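Seed Starting and Transplanting – Frequently Asked Questions

Answers to questions the plot office receives from new and returning members. Read the section on hardening off before collecting any trays in May. 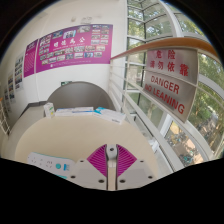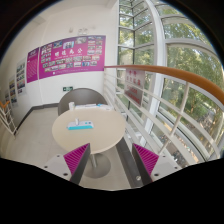 Nestent Community Garden – Propagation Section

What does the Propagation Section do?

The section raises vegetable and flower seedlings for members who have no suitable space at home. It also keeps the shared seed store and lends out trays, domes and heat mats. It does not handle plot assignments, water billing or compost deliveries. Send those questions to the plot office.

Who can request seedlings?

Any member with a current plot number. Shared plots count as one member. Requests go on the green form in the seed store or on the member page. Leave the variety field blank if you have no preference and the section will substitute whatever has germinated well.

How many trays can I request?

Each plot may request 3 trays per season. A tray may hold one crop or be split between two crops with similar temperature needs. Tomatoes and peppers can share a tray. Tomatoes and lettuce cannot.

Which seeds are kept in the store?

The current list has tomatoes, peppers, eggplant, cabbage, kale, lettuce, leeks, basil, marigolds and zinnias. Beans, peas, carrots and radishes are kept for direct sowing only. We do not start root crops in trays. Carrots moved from a tray usually fork.

Can I bring my own seed?

Yes. Use a sealed paper packet marked with the crop, the variety, the year it was packed and your plot number. Unmarked packets go into the general store. Treated seed is not accepted.

What potting mix is used?

Seeds are started in Ornavo fine mix, which is screened and contains no fertilizer. Seedlings are moved into a coarser mix after the first true leaves open. Do not start seeds in garden soil. It packs down in small cells, drains badly and often carries the fungi that cause damping off.

How deep should seed be sown?

Cover most seed to twice its own width. Lettuce seed needs light and should be pressed onto the surface without cover. Basil gets a thin dusting of mix. If the packet gives a depth, follow the packet.

What temperature do the heat mats run at?

The mats are set for warm-season crops and should not be adjusted by members. Cabbage, kale and lettuce are started off the mats. Once half the cells in a tray have sprouted, the tray comes off the heat and the dome is removed, even if the rest are still slow.

My seedlings are tall and thin. What went wrong?

Usually too little light, sometimes too much heat after sprouting. Lower the lamp or move the tray closer to it. Leggy tomatoes can be set deeper at potting up, with the stem buried to just under the lowest leaves. This does not work for lettuce or cabbage beyond the seed leaves.

There is white fuzz on the surface of the mix. Is the tray lost?

Not usually. Surface mold indicates that the mix is too wet and the air is still. Remove the dome, water from below and let the surface dry between waterings. If stems are pinched and brown at soil level, that is damping off. Throw those cells away and do not reuse the mix.

How long does hardening off take?

Allow 9 days. Begin with a short period in shade, out of the wind, and lengthen it daily. Direct sun comes in the second half. Bring trays in overnight until the last 3 days. Plants moved straight from the lamps to an open bed will scorch – the leaves turn pale and papery, and growth stalls.

Where can I get row cover?

Vultora light cover is kept on the roll in the seed store. Cut what you need and write the length in the book. Heavier cover is not stocked.

What is the Shetty bed?

The Shetty bed is the trial bed along the north fence. The section uses it to compare varieties before adding them to the list. Please do not pick from it, including fruit that looks overripe. It may be held for seed.

Do trays have to be returned?

Yes, washed and dry. Scrub off the old mix before soaking. Cracked trays should come back too, as some can be used under pots.

How do I reach the section?

Leave a note in box 1219 at the plot office. Notes are collected at 10:00 on workdays and answered through the same box.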